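Mellimton Forums > Events and Giving > Employer Volunteering
Thread: Logging walk-up hours at a joint staff/public day

packhall_ed
We are running a kit-packing day at Turkmont in August. Staff from Nkosi make up the core rota and members of the public can join for a single session on the day. Each session is 45 minutes plus a short briefing. Everything is recorded in Gradik.

Nkosi pays the charity a grant per volunteer hour. Their scheme rules say "hours given by employees and by guests of employees". The public volunteers are neither, on a plain reading, but the events team at Nkosi has told the charity by phone that walk-ups will count. I have nothing in writing. Two questions:

1. Do I log walk-ups under the same activity code as staff or set up a second one?
2. Does the briefing count towards the hour total?

We used one code last year for a much smaller day and the export could not be split afterwards.

tallysheet
Second code. If the ruling goes against you, you can drop the whole code from the claim in one step. If it goes for you, the report adds both together anyway.

On briefing time, check the definitions section of the scheme rules before asking anyone. Most of them either say "time on task" or "time in attendance" and those give different answers. If it says neither, ask in writing and keep the reply with the claim.

northgate_m
I would not set up a second code. We did it for a food parcel day and the dashboard treated them as two separate events, with two sets of safety sign-offs and two feedback emails to anyone who moved between them. Use one code and a participant tag. Tags come through in the full export.

tallysheet
They come through in the full export but not in the claim export, and the claim export is the one the funder sees. That is the whole problem packhall_ed had last year.

northgate_m
The claim export shows tags if the administrator has switched on extended columns. It is under Reports, then Layout. It is off by default.

packhall_ed
I am not the administrator. Erlinda Cabrera is, and I have sent her the menu path. If extended columns can be switched on I will go with tags.

The rules say "time in attendance", so briefing looks to be in. Thank you for the pointer, it was on the second page and I had read past it.

brackenfield
Be careful with "in attendance". We claimed briefing and also the queue at the sign-in desk, as people were on site and badged. The funder took the queue out and then asked us to justify everything else line by line. Sign-in time should be the time they reach the briefing area. Put the scanner there and leave the front door for headcount only.

The other thing is session caps. A cap of 100 per session looks fine on paper and then the staff rota arrives as a block and the public slots are gone before the doors open. Hold back a fixed share of places in the booking form. We held 53 and released what was left at the start of the briefing.

packhall_ed
How did you release them? The booking form locks when the session opens.

brackenfield
Paper list at the desk, keyed in afterwards against the session number. It was slower than I would like. You need one person who does nothing else.

northgate_m
Or set the session start time in the system to the end of the briefing. The form then stays open until people are seated. You lose nothing on the claim if attendance is taken from the scan and not from the session start.

tallysheet
You do lose something. If attendance comes from the scan but the session start is later than the scan, the record is flagged as an early arrival and the extra minutes are trimmed back to the start time. I have had this happen. You would have to override each one by hand.

northgate_m
Only if trimming is on. It is a per-activity setting.

tallysheet
It is on for any activity copied from a template, and most people copy from a template.

dvaldovinos
Both of you are right, and it depends on how the activity was made. Built from blank, trimming is off. Copied, trimming is on and the tick box is hidden until you save once and reopen. I look after the set-up for a group of smaller charities and this comes up every summer.

For packhall_ed, the order I would use:

Build the activity from blank.
Save, reopen, check that trimming is off.
Add the tags "staff", "guest" and "public". Do not use "other".
Set the session start to the end of the briefing.
Run one test booking and one test scan, export both, then delete them. 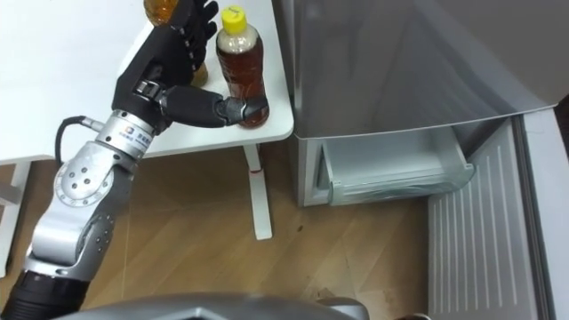
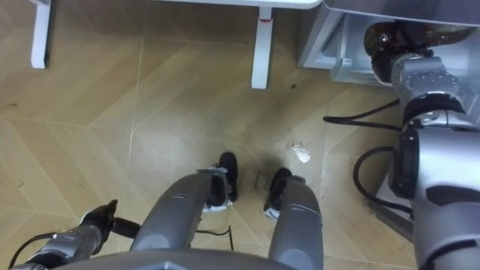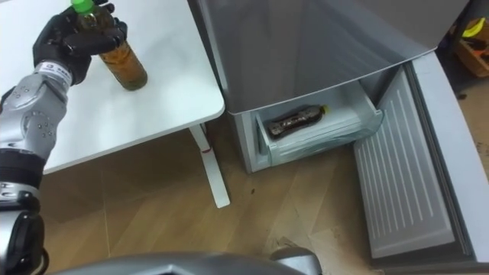
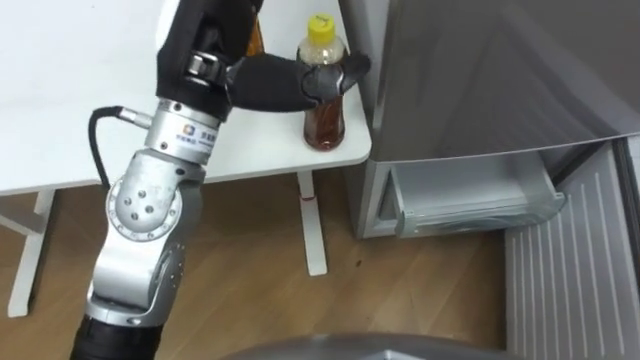 Photos: Damián Valdovinos

Deleting the test records matters. They are counted in the annual total if left in place, even where the name field is blank.

On the phone assurance about walk-ups, I would treat that as no assurance. Write back to the same person setting out what you understood and ask them to confirm by reply. If nothing comes, claim for staff and guests and list the public hours in a separate note underneath.

brackenfield
Agree with the last paragraph. Disagree on the tags. "Guest" and "public" will be mixed up at the desk unless there is a question on the form. Ours was "Which employee invited you?" with a free text box. Blank meant public.

dvaldovinos
Free text is a poor choice for that. People put first names, or the name of the friend they came with. A yes/no field with the employee's work email if yes will give you something you can match.

brackenfield
Work email stops people at the desk for longer than the name does. Half of them have to look it up. I accept the matching is better.

packhall_ed
Update. Erlinda has switched on extended columns and the tags now show in the claim export, column headed "Participant type". The activity I had already made was copied from last year, so trimming was on and I could not see the box until I reopened it. I have scrapped it and started from blank.

I am going with yes/no and no email for the public sessions, with the email required on the advance booking form only. Walk-up guests will be few.

Nkosi has not replied on the walk-ups. I have asked again and copied in the charity.

tallysheet
Did you move the session start?

packhall_ed
Yes, to the end of the briefing. Test scan came through with the full time and no flag. Test records deleted.

northgate_m
Check the reminder email. It takes its time from the session start, so with that change people will be told to arrive when the briefing is over.

packhall_ed
It did say that. There are 4 sessions and I have put the briefing time into the subject line for each one by hand. I cannot find a way to change the merge field.

dvaldovinos
There isn't one. Use the "doors" field in the body text and take the session time out of the template.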